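SOSTADSIDE GUEST KITCHEN: SET-UP GUIDE
Section 4. Washing up at the table (basin method) 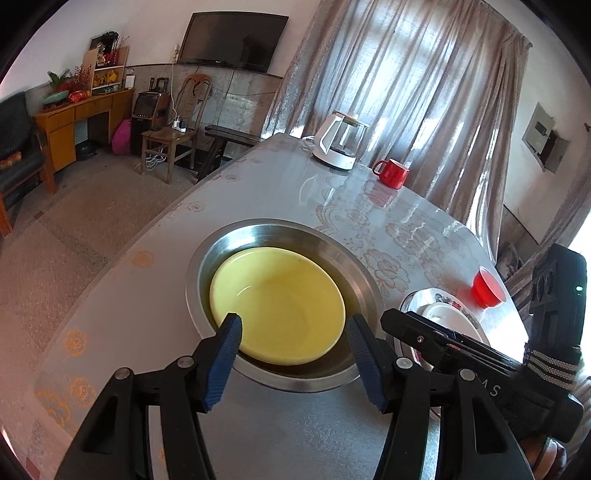

Fig. 4. Plate in the basin, kettle at the far end.

For when the sink is out of use or someone else has it. Norkar flats and the Skombridge annexe both. Read 4.1 before you boil anything.

4.1 Before you start

1. Clear the table as far as you need to. Crumbs off first, then the clear cover wiped with the grey cloth from the hook. Dry it after.

2. Check the clear cover lies flat. No ruck, no bubble. Smooth it from the middle outwards with your palm.

3. Steel basin on the table, near edge, one hand's width in from the side. Not half over. Closer than that and it goes in your lap.

4. Kettle at the far end. Cord where it can't catch a sleeve or the basin rim. If it trails over the table, push it to the back before you switch on.

5. Dirty things to the right of the basin, clean things to the left. Left handed, swap it round. Just be consistent.

CAUTION: The cover is plastic. Kettle stands on its base, always. Never put a hot pan on the cover. We lost the last one to a saucepan in November and the ring went right through to the cloth.

4.2 Filling

1. Cold water first. Two jugs from the bathroom tap. Jug lives under the bench.

2. Boil the kettle, no fuller than the max line. Switch off, wait for the click.

3. Pour slowly, low down, at the side of the basin. Nothing in it yet. Take the plate out if somebody left one in.

4. Stir with the brush handle. Test with the back of a finger. Should be hot but you can keep your hand in.

5. Soap. One short squirt. More than that and you'll be rinsing till midnight.

CAUTION: Steel heats up fast, rim included. Don't grab it straight after pouring. Give it a minute or use the cloth.

CAUTION: Never carry the basin with boiling water in it. Fill it where it stands.

Note: basin should be no more then half full. The plates push the level up.

4.3 Order of washing

Cleanest first, greasiest last. Always.

1. Cups and mugs. Handle towards you, brush round the inside, then the rim. Tea stains: pinch of baking soda on a damp cloth, no wire wool.

2. The see-through cups. One at a time, cooler water if you can. They scratch, so soft side of the sponge only.

3. Small dishes.

4. Side plates and the flowered ones. Sponge, not the brush. Don't soak the flowered ones overnight, the pattern is old and Hannelore Meinecke would like to keep it.

5. Big plates, the yellow ones. One in the basin at a time. Lay it flat, wash the top, lift by the far edge, wash underneath. The wide rim hides grease on the underside, feel for it with a thumb.

6. Cutlery last of the small stuff. Knives are never left lying in soapy water. Wash, rinse, put down.

7. Pans don't go in this basin. Take them to the yard tap.

Change the water when you can't see the bottom. For a table of four that's usually once, halfway.

4.4 Rinsing and drying

1. Tip the soapy water down the bathroom basin, a bit at a time. Not the toilet, not out of the window.

2. Wipe the steel basin round, refill with clean water. Warm is nice, cold will do.

3. Dip, turn, lift, let it drip over the basin. Count of three.

4. Onto a folded tea towel on the left. Plates leaning, cups upside down. Don't stack wet plates flat, they stick and then they chip.

5. Dry with a second towel. First one will be soaked by now.

6. Put away. Plates lower shelf, cups upper shelf, see-through cups at the front so they're not knocked.

Note: getting a stuck plate out of the basin. Don't prise it with a knife. Tilt the basin away from you, slide your fingers under the near rim of the plate, lift. If it's slipery, use a dry cloth.

4.5 Looking after the table

1. Water under the clear cover is the main trouble. Lift each corner once you're done and look. Damp cloth underneath goes musty in a day.

2. If it is damp: cover off, hang over the two chairs. Cloth off, dry on the rail. Put back when both are properly dry.

3. Grease marks on the cover, drop of soap and warm water. No bleach, no scouring powder, it goes cloudy.

4. The patterned cloth washes at 40. Inside out, no tumble dryer. Iron cool, and not near the cover.

5. Basin dried and hung up. Leave it wet and you get spots. For spots already there, a splash of vinegar, leave it a bit, rinse, buff with a dry towel.

4.6 Kettle

1. Empty it when you've finished. Hard water here, scale shows up quickly on the glass.

2. Descale when you can see a white film. 200 ml white vinegar, top up with water to cover the bottom, leave an hour, pour away, boil clean water twice and throw it out.

3. Outside: damp cloth, unplugged. The base never goes in water. Base gets wet by accident, unplug at the wall and leave it off till it's bone dry, then ask before using.

4.7 If something goes wrong

Basin rocks: something is under it, usually a crumb or a fold in the cover. Empty, lift, smooth, start again.

Water over the table: kettle off at the wall first. Then towels.

Plate chipped: wrap it in newspaper, in the bin, write it on the sheet by the door. No charge for one plate. Don't put it back on the shelf.

Kettle won't switch on: check it's seated on the base, check the wall switch. Still nothing, knock for Obadia Shirima, ground floor, before 9 in the evening.

Spare towels: bottom drawer, Section 6. Sink back in use: go to Section 3.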